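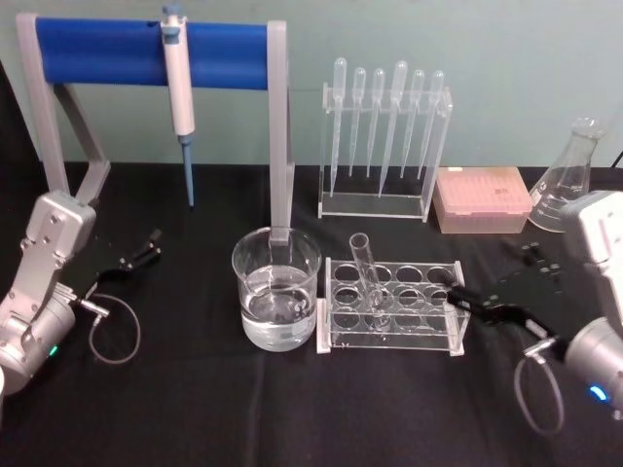 Two-arm bench, black cloth, water in the beaker. Attached by Orathai Phromma.

From: Lewis Semple
To: bench-practice list
Date: 12 June 2020
Subject: Re: cable slack and setup rules for the wet bench

Orathai Phromma wrote:
> We are rewriting the bench rules at Kamolrat and I would like
> comments on two of them before they go in. First, the draft says
> no open liquid between the arms. We do beaker to tube transfers,
> so we can't follow that as written. Second, there is nothing in
> it on wrist cables. Ours hang in a loop under each wrist. Is
> there a number people use for slack?
> Photo attached so you can see the layout.

Orathai,

On the first one, I would drop the ban and put in a fill limit. At Urden we had the same line and people just ignored it. Our wording since December is: "Open vessels between the arms hold water only, unless the run sheet names something else. Fill no more than 50 percent." Your beaker looks a little over that. I would also write down who signs the run sheet, as we left that out and had to fix it later.

On cables, we don't use one number for every arm. With the arm at full reach we want the cable still slack, and with the arm folded we want the bottom of the loop to stay 6 cm clear of the tallest thing under it. Check both at slow speed before glass goes on the table. If you can't get both, add a clip farther up the arm. The Hurkano people use a sleeve, but I haven't tried it.

Two other things from the photo. The cloth has folds in it under the beaker and the tube rack. Our rule is cloth pulled flat and clamped at the corners, checked at the start of each shift. And I would add a start position to the rules. Your right gripper has its fingertips right beside the end of the tube rack. We ask for 17 cm between an open gripper and any glass or rack before the motors are enabled.

I can send our full sheet, it is 2 pages. The part on emergency stops is copied from the old Pridis one and needs work, so don't take that section as is.

Lewis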